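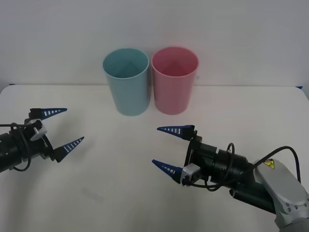
Neue Hausregeln für zweiarmige Tischarbeitsplätze treten in Kraft

August
Von Tatiana Sýkora, Referat Robotik und Arbeitssicherheit

Geteilt: 60 | Kommentare: 2

Mit Beginn des kommenden Betriebsabschnitts gilt an allen Standorten des Nernari-Verbunds die überarbeitete Hausregel für Tischarbeitsplätze mit zwei Roboterarmen. Sie ersetzt die vorläufige Anweisung, die bislang nur am Standort Prusport verbindlich war und an den übrigen Standorten als Empfehlung angewandt wurde. Der vollständige Wortlaut liegt im Dokumentenverzeichnis unter dem Projektnamen Wonurard. Die folgenden Abschnitte fassen die wesentlichen Änderungen zusammen und benennen die Punkte, zu denen in der Anhörung die meisten Rückfragen eingegangen sind.

Geltungsbereich

Die Regel erfasst Arbeitsplätze, an denen zwei Arme einen gemeinsamen Arbeitsraum auf einer Tischfläche nutzen und dort leichte Gegenstände greifen, versetzen oder übergeben. Maßgeblich ist der gemeinsame Arbeitsraum. Ob die Arme ferngeführt werden oder ein gespeichertes Programm ausführen, spielt für die Einordnung keine Rolle. Arbeitsplätze mit nur einem Arm fallen weiterhin unter die bisherige Fassung, ebenso alle Anlagen hinter fester Schutzumhausung.

Die Hausregel tritt neben die gesetzlichen Vorschriften und die einschlägigen Normen. Sie ersetzt weder die Gefährdungsbeurteilung noch die Betriebsanleitung des Herstellers. Bei Widersprüchen ist stets die strengere Vorgabe anzuwenden und das Referat zu unterrichten.

Grundstellung und Freigabe

Jeder Lauf beginnt künftig aus einer festgelegten Grundstellung. Beide Greifer sind geöffnet, halten keinen Gegenstand und berühren weder die Tischfläche noch einander. Die Gegenstände stehen an ihrem Ausgangsplatz. Wer den Lauf freigibt, überzeugt sich davon durch Augenschein am Tisch; eine Prüfung allein über die Kameraansicht genügt nicht mehr. Dieser Satz war in der Anhörung umstritten. Mehrere Arbeitsgruppen wiesen darauf hin, dass der Weg vom Bedienplatz zum Tisch bei kurzen Läufen spürbar Zeit kostet. Das Referat hält dennoch an der Vorgabe fest, lässt aber zu, dass eine zweite unterwiesene Person am Tisch die Prüfung übernimmt und die Freigabe mündlich bestätigt.

Zwischen zwei Läufen sind beide Arme in die Grundstellung zurückzuführen, bevor jemand in den Arbeitsraum greift. Das gilt auch dann, wenn lediglich ein Becher gerade zu rücken ist. Der Eingriff von Hand erfolgt ausschließlich bei angehaltenen Antrieben. Nach dem Eingriff ist eine neue Freigabe erforderlich.

Die Arme dürfen im gemeinsamen Arbeitsraum gleichzeitig bewegt werden, sofern der jeweilige Ablauf dies vorsieht. Für Übergaben von Greifer zu Greifer ist im Ablaufblatt festzuhalten, welcher Arm wartet und welcher sich annähert. Fehlt diese Angabe, so gilt der Ablauf als nicht freigegeben.

Tischfläche und Prüfgegenstände

Die Tischfläche ist während des Betriebs von allem freizuhalten, was nicht zur Aufgabe gehört. Werkzeug, Schreibzeug, Reinigungstücher und Trinkgefäße der Beschäftigten haben dort keinen Platz. Da an vielen Arbeitsplätzen selbst mit Bechern gearbeitet wird, wurde die Bestimmung zu Trinkgefäßen ausdrücklich aufgenommen: Becher, die als Prüfgegenstände dienen, werden gesondert aufbewahrt und nicht zum Trinken benutzt.
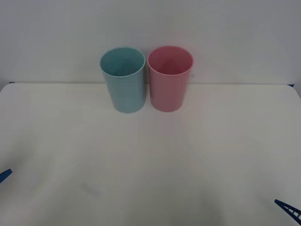 Für die Aufstellung der Prüfgegenstände macht die Regel nur wenige Vorgaben. Das Ablaufblatt nennt Art, Farbe und Ausgangsplatz jedes Gegenstands. Bei zwei oder mehr gleich geformten Gegenständen ist außerdem die Reihenfolge von links nach rechts anzugeben, und zwar aus Sicht der Kamera, nicht aus Sicht der Bedienperson. In der Vergangenheit wurden beide Angaben nebeneinander verwendet, was bei der Auswertung in Prusport zu vermeidbarer Nacharbeit geführt hat. Stehen Gegenstände so dicht beieinander, dass ein Greiferfinger beim Anfahren den Nachbarn verschieben könnte, ist dies im Ablaufblatt als beabsichtigt zu kennzeichnen. Andernfalls ist der Abstand zu vergrößern.

Gefäße bleiben leer. Ausnahmen für Schüttgut oder Flüssigkeiten bedürfen einer eigenen Beurteilung und sind schriftlich zu beantragen. Zerbrechliche Gegenstände aus Glas oder Keramik sind an Tischarbeitsplätzen dieser Art bis auf Weiteres nicht zugelassen. Das Referat prüft derzeit gemeinsam mit der Firma Gautam, unter welchen Bedingungen diese Einschränkung gelockert werden kann. Ein Ergebnis liegt noch nicht vor.

Verschmutzungen der Tischfläche sind vor Beginn der Schicht zu entfernen. Lassen sie sich nicht entfernen, werden sie im Arbeitsplatzbuch vermerkt. Ein Austausch der Platte ist deswegen nicht erforderlich, solange die Oberfläche eben und unbeschädigt ist.

Greiferfinger, Leitungen und Kennzeichnung

Greiferfinger unterliegen der Sichtprüfung vor jeder Schicht. Zu achten ist auf Risse, Ausbrüche an den Kanten und gelockerte Befestigungen. Bei Fingern mit durchbrochener Struktur sind auch die Stege zwischen den Öffnungen zu prüfen. Nach jeweils 700 Greifvorgängen werden die Finger abgenommen und an der Aufnahme kontrolliert, unabhängig davon, ob bei der Sichtprüfung Auffälligkeiten festgestellt wurden. Finger werden paarweise ersetzt. Die Zählung übernimmt die Steuerung; wo dies nicht möglich ist, wird im Arbeitsplatzbuch gezählt.

Leitungen am Handgelenk benötigen ausreichend Spiel für die volle Drehung. Eine freie Schlaufe ist zulässig und in der Regel erwünscht. Sie darf jedoch in keiner vorgesehenen Stellung zwischen die Finger oder in den Bereich des anderen Arms geraten. Kabelbinder, die nachträglich am Armgehäuse angebracht werden, sind im Arbeitsplatzbuch einzutragen. Warnaufkleber auf den Gehäusen müssen lesbar bleiben und dürfen nicht überklebt werden – auch nicht durch Markierungen für die Kamerakalibrierung.

Aufsicht und Pausen

Eine Bedienperson führt die Arme höchstens 60 Minuten ohne Unterbrechung. Danach ist eine Pause einzulegen oder die Bedienung zu übergeben. Bei der Übergabe werden beide Arme in die Grundstellung gefahren und der laufende Eintrag im Arbeitsplatzbuch abgeschlossen. Die Vorgabe entspricht der in Prusport bereits geübten Praxis und wurde von den dortigen Beschäftigten in der Anhörung ausdrücklich unterstützt.

Der Not-Halt muss vom Bedienplatz und vom Tisch aus erreichbar sein. Er wird einmal je Schicht ausgelöst und das Ergebnis eingetragen. An Arbeitsplätzen mit nur einem Taster ist bis zur Nachrüstung eine zweite Person am Tisch vorzusehen. Die Nachrüstung ist über die Standortleitung zu beantragen; die Kosten trägt der Verbund.

Umgang mit abgebrochenen Läufen

Abgebrochene Läufe werden nicht gelöscht. Sie sind zu kennzeichnen und mit einem kurzen Grund zu versehen. Die bisherige Liste der Abbruchgründe wurde gekürzt. Es verbleiben Fehlgriff, Kippen oder Fallen des Gegenstands, Berührung der Arme, Störung der Technik und Eingriff einer Person. Die Berührung der beiden Arme ist in jedem Fall meldepflichtig, auch wenn kein Schaden erkennbar ist. Das Kippen eines leeren Bechers ist dies nicht.

In der Erprobung der neuen Fassung wurden fast 100 Läufe nach diesem Schema erfasst. Dabei zeigte sich, dass die Gründe »Fehlgriff« und »Kippen« häufig gemeinsam zutreffen. In solchen Fällen ist der zeitlich erste Grund einzutragen und der zweite im Bemerkungsfeld zu nennen. Das Formular im Verzeichnis Wonurard ist entsprechend angepasst.

Unterweisung und Übergangsfrist

Alle Personen, die an den genannten Arbeitsplätzen tätig sind, werden vor der ersten Benutzung nach neuer Fassung unterwiesen. Die Unterweisung erfolgt am Arbeitsplatz und wird mit Unterschrift bestätigt. Frühere Unterweisungen bleiben für Arbeitsplätze mit einem Arm gültig. Gäste dürfen den Betrieb in Begleitung beobachten, jedoch keine Freigaben erteilen und nicht in den Arbeitsraum greifen.

Bestehende Ablaufblätter können während der Übergangsfrist weiterverwendet werden, sofern die Angaben zur Reihenfolge der Gegenstände handschriftlich ergänzt sind. Neue Ablaufblätter sind ausschließlich auf dem aktuellen Formular einzureichen. Über das Ende der Übergangsfrist unterrichtet das Referat die Standortleitungen gesondert.

Rückfragen und Hinweise auf Unstimmigkeiten im Text nimmt das Referat Robotik und Arbeitssicherheit über die Standortleitungen entgegen. Anträge auf Ausnahmen sind mit dem zugehörigen Ablaufblatt und der Gefährdungsbeurteilung des betreffenden Arbeitsplatzes einzureichen.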